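Speaker notes — Taking Things Apart on an Office Floor
Dernton repair evening, October 19, 2021
Humaira Mughal

Slot is 26 minutes plus questions. Slides are only headings, so these notes carry most of it. Leave them with Leonilde at the desk afterwards for anyone who missed it.

Opening

Good evening. I'm Humaira. I've been stripping and rebuilding old desktop computers and rack equipment for the Tristetis workshop since we moved into the upstairs offices. Before that we had a proper workshop with a bench down each wall. Now we have an office with carpet, a low ceiling and two tables, and most of the larger cases get worked on at floor level.

I want to talk about the dull part of the job. How you lay the parts out, where the screws go, what carpet does to you and what you can do about it. I won't be covering fault-finding tonight. Gebremedhin is doing that in December and he'll do it better.

(Ask for hands: who has worked on a computer on the floor at home? Expect most of the room. Move on quickly.)

Why we work low down

A full-size case with everything in it is heavy and awkward. Our two tables are ordinary office tables and they rock when you lean on a stiff screw. On the floor the case can't fall. You can kneel over it, turn it, and put your weight where you want it. The panels can lie flat beside it in the order they came off.

The cost is your knees and your back. I use a folded blanket. Horácio uses a gardener's kneeling pad, which is better, and he has stopped lending it out. Get up every so often and walk to the window and back. If you've been down long enough to lose track of time, you've been down too long.

Carpet

Carpet has three problems: screws, fluff and static. Static is the one people ask about first, so do it first.

Rule at Tristetis is that bare boards never touch the carpet and nobody handles one while kneeling on it without a strap. The metalwork can lie on the floor. Panels, cages, drive trays, blanking plates, all fine. Anything with a circuit on it goes into a bag and up on the table before the metalwork starts coming apart. So the order of work is: power lead out, lid off, strap on, cards and memory out and bagged, board out and bagged, then you can go down to the floor with what's left.

(Someone will say they've never used a strap and never broken anything. Don't argue. Say we mend other people's machines and we don't take the chance with them.)

Fluff. Office carpet sheds more than it looks. It finds its way into fans and into any hole with a sharp edge. Wipe each part before it goes back, both faces, and look into the corners. A soft paintbrush is good for this. Keep one for the purpose and don't let it near paint.

Laying out the panels

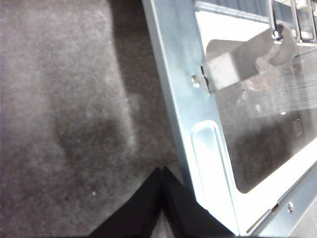

Once the boards are safe on the table, the order you put the metal down in matters more than the order you took it off. I lay panels so that the side that faced outwards is down, and I start on my left and work round. Then I go over each one before touching the next. Look along the edges first. On a panel like the one on the slide there's a long rail down one side, with a small domed screw head standing up from it and an oblong recess pressed into the metal further along, and then a big opening with rounded corners beside it. Those are the things to learn a panel by. Grey sheet metal all looks alike when you've got several pieces down, and you will not remember by the end of the evening which one went where. You will remember a recess and which end of the rail it was nearer to. Write it on tape if you don't trust yourself. I don't, and I write it on tape.

Any screw still in a panel gets a decision straight away. Either it belongs there and you leave it, or it was holding something and it comes out now and goes in the tray. The bad habit is leaving it half in as a reminder. It catches on things, it scratches whatever you slide past it, and sooner or later it drops out.

Edges. Most modern panels are folded over where your hands go, but cut-outs on the inside often aren't. Run a cloth along an edge before you run a finger along it. If the cloth snags, put a strip of tape over the place until you're finished. Amândio has a scar on his thumb that he will show you in the break if you ask, and possibly if you don't.

Light

A ceiling light is a long way off when you're working on the floor, and your own head and shoulders are between it and the job. You get a bright strip on the metal and then dark carpet next to it, and small screws vanish in the dark part.

Put a lamp on the floor. A desk lamp with a bendy neck, laid on its side or clamped to a table leg, shining across the carpet at a low angle. Anything lying in the pile throws a shadow and you can find it. Move the lamp to the other side and you'll see things you missed the first time.

(Demonstrate with the torch here if the hall lights can be turned down. Ask Leonilde beforehand where the switch is.)

Screws

The main part. Allow seven minutes.

We use a Leitner tray. It's a plain tray with a lid and small compartments, and it came out of a closing-down sale. You can use a muffin tin or an egg box. What matters is that each compartment stands for one place on the machine and you don't mix them.

I go by position and never by size. If you sort by size you finish with a neat row of screws and no idea which hole any of them came from. Two screws can look the same and have different threads. Put the wrong one in and it feels fine for a couple of turns, and then it goes tight, and if you keep going you've spoilt the hole.

The tray sits behind you, away from your knees. I kicked one over in our first winter upstairs. It had 409 screws in it, from a rack unit made by Darnance that we'd taken right down to the frame. I know the number because we had to check them against the parts list for that unit before we could give it back. It took the two of us the rest of the day. Since then the tray has had a lid and the lid is shut whenever nobody's hand is in it.

If you drop one on carpet:

Stop moving. Don't shift your knees.
Lamp down low and look across the pile.
Pat, don't sweep. Sweeping pushes it deeper in.
Then the magnet, wrapped in a thin cloth so that you can peel off whatever it picks up.
Vacuum cleaner last, with a stocking over the nozzle.

A magnet won't pick up brass or plastic, and standoffs are quite often brass. Those you find with your eyes or your hands.

A sheet underneath

People ask why we don't put something down over the carpet. We do, for small jobs. An old cotton sheet, pale, no pattern. Screws show up on it and you can gather up the corners at the end. For big cases it rucks up under the metal every time you turn the thing, and whatever was lying on it rolls into the folds. We tried a sheet of hardboard too. It was good to work on and horrible to store, and it went in the end when we needed the cupboard.

If your floor at home is hard, put the sheet down every time. A panel edge will mark wood or vinyl with very little weight behind it.

Putting it back

Reverse of your layout, last panel first. Start every screw by hand, two or three turns, before you tighten any of them. Most cases have a little give in them, and if you tighten one corner fully the opposite hole won't line up. Turn the screw backwards until you feel it click down into the thread, then forwards. It saves more screw holes than anything else I could tell you tonight.

When the metal is together, look at the tray. Every compartment should be empty. If there's a screw left, find out where it goes before the board goes back in. A spare screw rolling about under a board is worse than a missing one.

Pick the case up, tilt it one way and then the other, and listen. If something rattles, it comes apart again.

Then boards, cards, memory, leads, lid.

Clearing up

Lamp first, low across the carpet, all over the area you worked in. Then vacuum. Then put your hand flat on the floor and go over it again. The office is used for other things in the mornings and people take their shoes off for one of the classes. We've had one complaint and I'd like to keep it at one.

Handouts and questions

One-page sheet with the order of work on it is on the table by the door. Trays are for sale at 400 pence each — that's the plain ones with no lid, so tape something over the top.

Likely questions:

Magnetic screwdrivers. Yes, I use one. Fine for case screws.

Power supplies. We don't open them here and I won't take questions on how to.

Lost screw from a case at home. Bring the case or a screw from the next hole along. Horácio keeps a jar and will match it for you if he can.

Next talk is Gebremedhin's. Names on the list by the kettle, please.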